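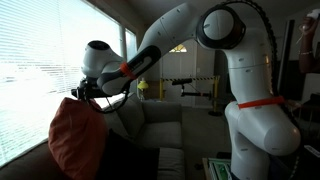 Figure 2. Cushion task under remote control. The arm holds the orange cushion by its top corner above the sofa.

4.2 What the demonstrations do and do not show

We collected 413 demonstrations with a handheld controller. Earlier work on the Mulier set treats such recordings as a fair record of skill. We doubt this. A corner grip like that in Figure 2 lets the cushion hang and fold, and the operator must judge its shape by eye — a judgement the log never stores. Joint angles and gripper state are kept; the reasons for a pause are lost. We therefore read the success rates claimed for Mulier with caution, our own included.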